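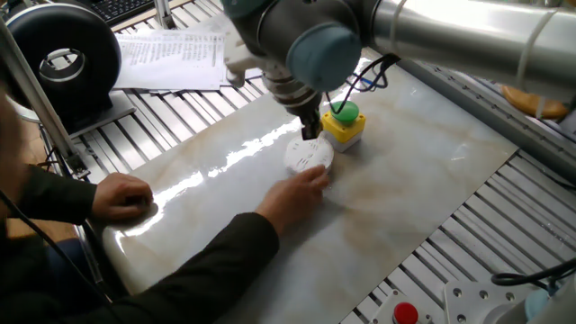
Marble slab on the slatted aluminum frame, with the arm lowered onto the white disc.

Visit report: night lighting and public space, Usberg, May

The visit covered the Drondunari district, where the city is revising its lighting plan for streets used after 10 p.m. Rukhsana Mirani of the design office Çetinkaya led the walk. It started at 9 p.m. on a Monday at the old tram depot and followed the canal to the market square.

The district has 391 street lamps, most of them mounted for car traffic. Light falls on the roadway and leaves the sidewalks in shadow, including the stretch where people wait outside the two music venues. Mirani's team recorded where visitors stood, sat and smoked over 21 nights. The resulting maps show that people gather at the edges of the lit areas and seldom in the center.

The office draws three zones from this: transit, waiting and retreat. Each gets its own light level and mounting height. The retreat zone was the most debated point in the group. The police want it lit evenly - the venues want it left alone. The draft plan sets a low level with warm lamps at knee height.

A test section of 300 meters is in place along the canal. The low fixtures, sold under the name Allenine, are spaced closely and cause little glare on the water. Wayfinding is weaker. The turn toward the square has no marker, and part of our group missed it.

Noise was left out of the study. Mirani confirmed that a second round will include it, along with closing times. The maps can be viewed at the depot on request. The walk ended at 11:30 p.m. at the square, where the kiosk was still open.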